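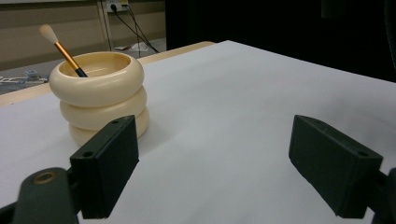 Black fingers open, ring cup and makeup brush

Gripper tryouts, June

I spent a good chunk of June putting two hand-held grippers through the same set of little tabletop jobs, and this page is where I'm dumping the results before I lose my notes. One is the Halard, the other is the Dristness (Gøran Backlund lent me that one, and he would like it back, I know, I know!).

The cup with the brush in it turned out to be my favorite test piece. It's cream-colored and made of three fat rings stacked up like doughnuts, so flat fingers meet a curve wherever they try to grab. Come in level with the middle of a ring and you get a thin line of contact. Aim for the crease between two rings and the cup tends to settle into place by itself, which I liked a lot more.

Then there's the brush. I tried for the black handle at first, but it goes down into the cup and there isn't much of it to get hold of, so I switched to the gold part under the bristles. It's shiny, and my tracking software got jumpy over it a few times. Märta Viklund says to dull it with a bit of tape. I haven't yet.

Scores so far: 21 clean brush pickups with the Halard before I quit for lunch, and almost 90 over the whole month if I add both tools together. The Halard feels better in my hand, but the Dristness opens smoother. Stanisława Chmielewska wants to try softer pads on both, so those are going on next.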